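News from the departments: the hand in the handling room

Many colleagues have asked me at lunch what we are doing behind the glass door, so Meenakshi Venkataraman invited me to write a few words for the newsletter. I work in the kitting section of Alomier for six years now, and since January I spend two days of each week with the team that is preparing the Gadance hand for our work.

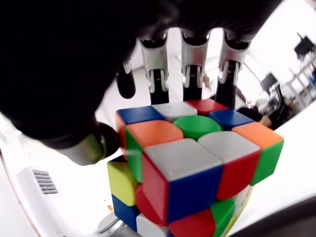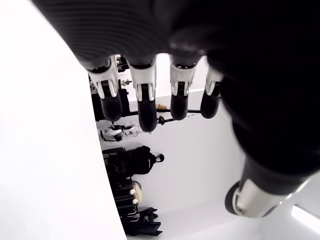

The robot hand, once with a puzzle cube under its fingers and once hanging open.

For readers from the other building: kitting is the job where we take small parts out of bins, turn them until they face the right way and put them in trays for assembly. One tray has 43 parts. A good person finishes it without looking very much, and this is exactly what makes it hard to explain to a machine. On my first day Zane Kalniņš asked me how I know that a bushing is upside down. I said that I feel it. He wrote this in his notebook and then he asked me, very politely, what I feel.

So most of my work there is talking. I do a tray by hand, slowly, and Zane and Thirumalai Fernandes stop me and ask why I turned a part with the thumb and not with the whole wrist. Then they try to make the hand do something similar. We have now 289 notes of this kind, and I have read all of them again last week to correct the names of the parts. Some of the names that we use in the section are not in any drawing. If somebody says "the little hat" you will know which part it is, but the engineers did not.

What will change for us? I asked this question to Hendrik Brouwer, who leads the project, and I try to give his answer correctly. The first cell is planned for the late shift only, and only for the flat trays. These are the trays that nobody likes, with the springs, where the fingers hurt after two hours. People from the late shift will load the bins, check the trays and take over when the hand does not manage. The mixed trays stay with us completely. There is no decision yet about the early shift, and Hendrik promised to tell the section before it appears in any plan.

I must also say that not everybody is happy. Some colleagues worry that the checking work is more boring than the kitting itself, and I think they have a point. It is a different kind of tired — in the eyes, and not in the hands. We have asked for rotation every hour between checking and the mixed trays. Narayanan D'Souza from planning is looking if the shift sheet allows it. The pay grade stays the same for those who move to the cell, and the training hours count as working hours. I have this in writing and you can read it on the board next to the lockers.

I had also some worry for myself at the beginning. When you have done a thing for years, it is strange to hear it cut into small steps. But I have learned a lot about my own work, for example that I use the left ring finger to hold parts back in the palm. I never knew this before Thirumalai noticed it.

If you want to come and try, we need three more people from the late shift who can give one afternoon each. You do not need to know anything about robots. Please write your name on the list at the section office, or call me at extension 3391.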